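The Humble Beaker Gets Its Due

Szu-yu Lui owns 618 pieces of laboratory glass, and she will happily tell you which one she'd save in a fire. It's a squat beaker with a chip on the base, bought for six dollars at a school clearance in Mirmont, and she has measured flour in it, rooted basil in it and once served a very good gravy from it!

I went to see her in June, expecting flasks and fancy condensers. We got to those eventually (the condensers are gorgeous), but for the first hour she talked about beakers, and by the end of it I was completely won over. Look at the spout, she kept saying. Look at the rim. A good rim is thick and rounded, so your thumb slides over it without catching, and the spout is just a small pinch in the glass that sends a thin stream exactly where you want it.
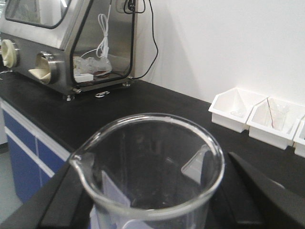 Feng-yi Siu, who taught chemistry in Prukalbridge before she took up glass repair, has strong feelings about that pinch. Too shallow and the liquid runs back down the side and over your fingers. Too deep and it gushes. She can reshape a bad one over a flame, and I could have watched her do it all afternoon.

What surprised me most was how rough the markings are. The lines on a beaker are there to give you a fair idea, and anyone after an exact 200 milliliters reaches for a volumetric flask. Lui loves them for it. "It's a mixing bowl with manners," she says, rinsing out the chipped one and setting it upside down on a towel by the sink.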